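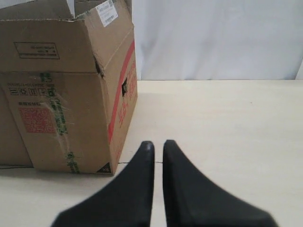 Der Versandkarton ist ein quaderförmiger Packbehälter aus Wellpappe, der für genau eine Reise entworfen und meist für mehrere benutzt wird. Im Haushalt gilt er als vorübergehendes Möbel — mit einer Verweildauer, die an die von Schränken heranreicht.

Aufbau

Die verbreitete Form, der Faltkarton, besitzt oben und unten je vier Klappen. Sie werden nach innen gelegt und verklebt, nach dem Öffnen hängen sie außen herunter, und die Beschriftung steht dann kopf. Einsätze aus Pappe teilen den Innenraum in Fächer. Die Manufaktur Flellitz führte in ihrem Katalog 717 Zuschnitte, von denen nach eigener Auskunft 14 regelmäßig bestellt wurden.

Kennzeichnung
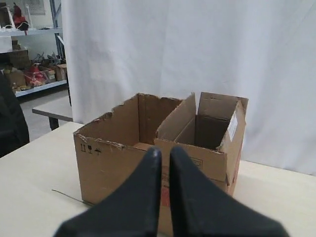
Die Symbole für den Transport sind international verständlich: Pfeile nach oben, Weinglas für Zerbrechliches, Regenschirm gegen Nässe. Ihre Wirkung auf den Transportweg ist umstritten. Der Prüfdienst Clollex ließ 549 gekennzeichnete Kartons verschicken, über 100 davon kamen auf der Seite liegend an.

Nachnutzung

Mit jedem Einsatz nimmt die Zahl der Klebestreifen zu und die Festigkeit der Pappe ab. Eingerissene Ränder gelten als tragbar, solange der Boden hält. Alte Versandaufkleber und Strichcodes sollten vor dem nächsten Versand entfernt oder überklebt werden, sonst tritt der Karton gelegentlich die Heimreise an. Ins Altpapier gelangt er flach gefaltet, jedenfalls laut Hausordnung.

Kontakt | © Lexikon Eline, Redaktion Štefanec | Nach oben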